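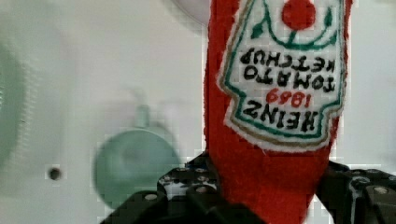
Words and pictures by Hacer Sönmez

So the plush food shelf finally gets its own page! I've been promising this since January, when I put one snapshot up on the main blog and my inbox filled with people wanting to know where the rest of it was. The rest of it was in two boxes under the bed, to be truthful, and it took me a whole evening to dig everything out and pick off the lint. (Red fuzz gets on white fuzz. White fuzz gets on everything.)

I collect soft groceries. I don't mean the kawaii kind with little smiling faces, although I have nothing against them, just the plain ones that are trying to be the real thing in fabric. Bottles, jars, vegetables, a sad loaf of bread. I like them best when somebody has bothered with the label, and I like seeing where the stitching goes a bit wobbly. Most of mine came from flea markets and the bargain bin at Sunusari, which used to be a toy store and is now mostly party supplies.

Captions are in the order I put the pictures up. I'm a terrible editor, so some of them go on a bit.

The ketchup
My favorite, and the one I'd grab in a fire. Heinz, upside down, the way a ketchup bottle ought to be kept. The whole label is embroidered, with the tomato up top as a plain red circle and dark green leaves curling around it, then the words in fat black capitals and 1869 in red, a bit smaller. Look at how uneven the black thread is! I love that. The border is a thin green line with a gold-tan one outside it, and the white has gone fuzzy where it meets the red. I've thought about trimming it with nail scissors and I always chicken out.

The loaf
Seventy-five cents at a church sale, and overpriced. It's supposed to be sandwich bread but everyone who comes over guesses "pillow." I restuffed one end and now it leans.

Pickle jar
Min-kyu Joo mailed me this one after we'd gone back and forth in the comments for weeks about whether felt pickles should have bumps. His do. He sewed them himself and I will never be able to repay him, though I did send back a pair of radishes.

Radishes (the ones I kept)
The pattern was from a Muvidon craft booklet I found in the laundry room of my old building. It says beginner on the cover. It is not for beginners. The leaves took me three tries and I still have one on backward.

Egg carton
The carton is a real cardboard one, I just put the eggs in it. One egg has been missing since I moved, so there's a ping-pong ball in its place and I'm hoping you didn't notice until now.

Milk
A Fukis milk carton with a zipper in the bottom, so I suppose it started out as a pencil case. The corners have gone soft and it sits down on itself like an old dog. I keep spare buttons in it.

Mustard, or possibly cheese
It came with no label at all. I bought it to go next to the ketchup and it's completely the wrong size for that, but yellow and red look so good together that it gets to stay. If you know what it is, please tell me!

A few of you have asked about cleaning. I spot clean with a damp cloth and a drop of dish soap, dab, don't rub, and let things dry on a towel away from the radiator. Anything with embroidery stays out of the washing machine. I learned that with a jam jar whose label shrank and pulled the whole front into a pucker, and no, there isn't a picture of it.

Still on my wish list: a soft can of sardines, a decent onion, and the Šimko soup tin that I let go at a yard sale two summers ago and have regretted ever since. If you've got one sitting in a closet, I have radishes to trade.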